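On the Care of a Summer Bed

August 24, 2018

Readers of these pages will recall that the month of August is customarily devoted to bedding. Correspondence received since the last entry has concerned the bamboo mat almost exclusively, and it seems proper to set down the practice of this household in one place.

The mat was first recommended to me by Ada Caputo, with whom I shared a rented floor on Gidach Street for three summers. The apartment had one window that opened and a fan that did not turn. Ms. Caputo slept on bamboo throughout and I slept on cotton sheets, and by the second week I had asked her for the name of the shop. The shop was Ruggiero, which has since closed. My present mat was purchased elsewhere and is now in its fourth season.

A woven mat should be laid with its slats running the length of the bed. It does not need to be tucked, and it should not be forced flat. Mine is laid directly over the patchwork quilt, a practice to which several correspondents have objected. The quilt is a children's one, in pink and turquoise with a good deal of cartoon printing, and it was made to be used. It softens the surface beneath the slats and shows at the edges, where I am pleased to see it.

The bed also serves as the folding table of this household. Trousers in particular benefit from a long, firm surface. They are laid out at full length, with the seams brought together and the legs smoothed from the waist down by hand. A mattress dressed in sheets gives way under the palm, but the mat holds its shape, and a dark fabric shows every piece of lint against the tan. I recommend that the brush be kept within reach.
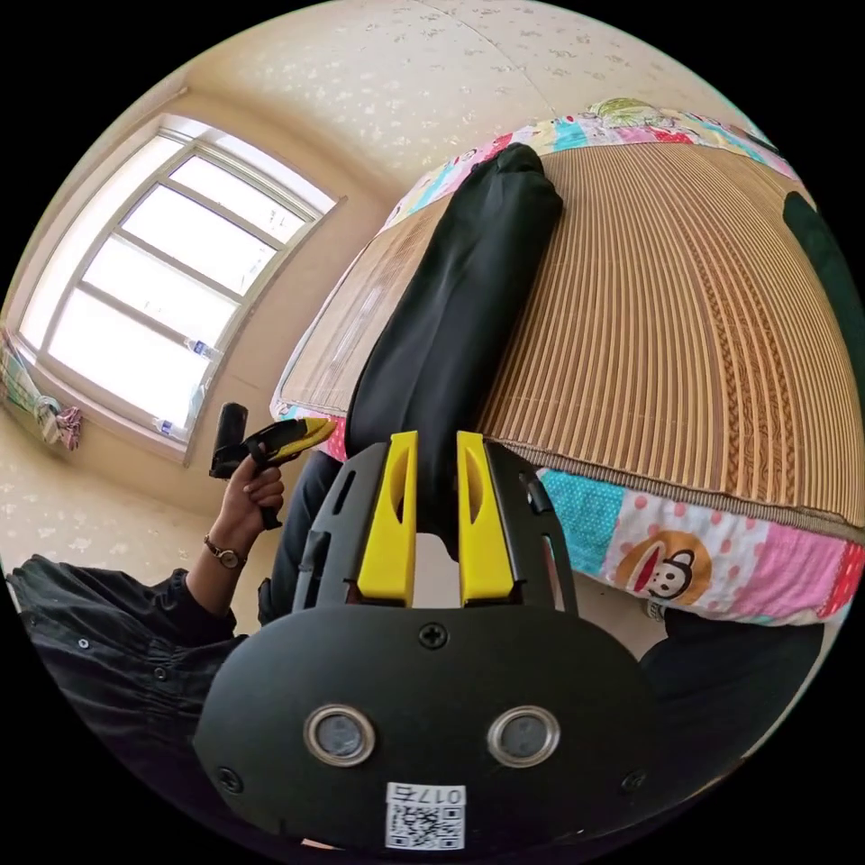
The bamboo mat over the patchwork quilt, with something black laid across it and the monkey at the border.

The monkey has been the subject of more letters than any other item in this house. He has a wide red mouth and sits against an orange circle, and Thomas Costa, who stays with us during the holidays, has proposed on several occasions that the quilt be turned so that he faces the wall. The proposal has been noted. The quilt remains as it is.

With regard to cleaning, the mat is wiped once a week with a cloth that has been wrung out thoroughly. The cloth should travel along the slats and never across them. Soap is used sparingly - a few drops of Clodusska in a basin of warm water is sufficient - and the mat is then stood on its edge in the hall until dry. Direct sun is to be avoided. I left a previous mat on the balcony for an afternoon and it was never again fit to sleep on.

Storage begins in the last days of the warm weather. The mat is rolled with the smooth side outward, tied loosely in two places with cotton tape, and placed upright in the closet. The quilt is washed separately and returned to the bed under the winter blanket.

Further letters on this subject are welcome. Those concerning the Jevutov pillow will be addressed in the next entry, as I have not yet slept on it long enough to form a view.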